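# Vorutdale Robotics Club: the table-clearing project

The club meets in the old domestic science room at Vorutdale, which was built in 1948 and still has its sinks. There are two sinks we can use and a long bench down one side. This year's project was set in June: program an arm to clear a table. That means picking up crockery from a tray and putting it in a rack without dropping it, tipping it over or dragging the tray along with it.

The page is kept by Amado Macaraeg, with corrections from Gil-soo Gil, who looks after the gripper code. Last updated August 23, 2020.

## The task

The rules come from the Hirnach Schools Challenge. Each team gets a tray and a set of crockery laid out by the judges. The arm has 300 seconds to clear it. Points are given for each piece that ends up in the rack, and taken away for anything chipped or knocked off the bench. Teams can choose their own arm and their own gripper, but nobody is allowed to touch the tray once the clock has started.

We started with plastic beakers, which are easy. They are tall, they are light and they look much the same from every side. Bowls were next and took a fortnight. Plates took the rest of the term and are still the part we talk about most.

## Plates

A plate lies almost flat, so there is very little to get hold of. The first version of our program tried to close the fingers across the whole plate, but they don't open wide enough for that. The second version tried to slide one finger underneath. It pushed the plate up against the side of the tray and then kept pushing until Gil-soo pressed the stop button.

The version we use now takes hold of the rim. One finger goes on the inside of the plate and the other goes on the outside, over the tray. The arm comes down, the fingers close on the rim and the arm lifts. To do this the program has to know where the edge is, and it gets that from the wrist camera.
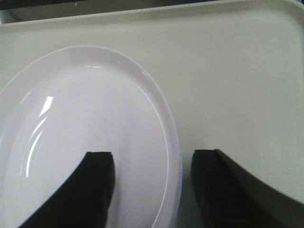 *White plate on the grey tray, with one finger over the well and the other past the rim.*

The hard part is finding the rim in the first place. A white plate on a light grey tray doesn't give the camera much to work with, and a glazed plate shines. Our early edge finder was very fond of reflections. It would pick out a bright streak in the well of the plate, decide that was the rim, and send both fingers down inside. We tried closing the blinds, which helped a little, and then tried a darker tray, which helped a lot — but the Hirnach rules say the tray must be the one supplied, so we went back to the grey.

What we do now is look for a long smooth curve and throw away anything short. The program fits an oval to what is left. If the fit is poor, the arm moves sideways a little and looks again. This costs time, so it only gets three tries before moving on to the next piece.

## Settings and notes

These are written down so that next year's group doesn't have to work them out again.

- Approach: the wrist turns so that the gap between the fingers lies across the rim. If it is turned the wrong way, both fingers land on the same side.
- Closing: slow for the last part. A fast close makes the plate jump.
- Lifting: straight up first, then tilt. Tilting early scrapes the far side of the plate on the tray.
- Grip force: we left this at 90 on the controller's own scale. Higher settings held no better and set off the overload warning.
- Finger height: measure this again whenever the fingers have been taken off. Amado lost a whole afternoon to fingers that had been put back on slightly too low.

The log file on the club laptop has 124 plate attempts in it, each with the camera picture and a note of what went wrong, if anything did. The notes are in a mixture of handwriting styles, so to speak, and some just say "no". Please write a full sentence if you are adding to it.

## Equipment

The controller is an Arabzadeh board, bought second-hand with money from the summer fair. The bench power supply is an Itel one and belongs to the physics department, so it has to go back in their cupboard after each session. Plates came from home. If you bring any in, put your name on the bottom in marker pen and don't bring anything you would be sorry to lose.

## Still to do

Stacked plates are not working yet. The program sees two rims close together and can't choose between them. Gil-soo has an idea about using the height of the arm when a finger first touches something, and has started on it in a separate copy of the code called "stack test". Please don't merge that into the main copy until it has been tried on the bench.

We also need a better rack. The present one is a dish drainer held down with clamps, and the slots are too narrow for a plate that arrives at even a slight angle.

Cutlery is not part of this year's task. We had one go at a teaspoon and have left it there for now.

Anyone in Year 9 or above who would like to join should speak to Amado or leave a note in the club tray outside the staff room. You don't need to have done any programming before — there is plenty of measuring, testing and washing up to be getting on with.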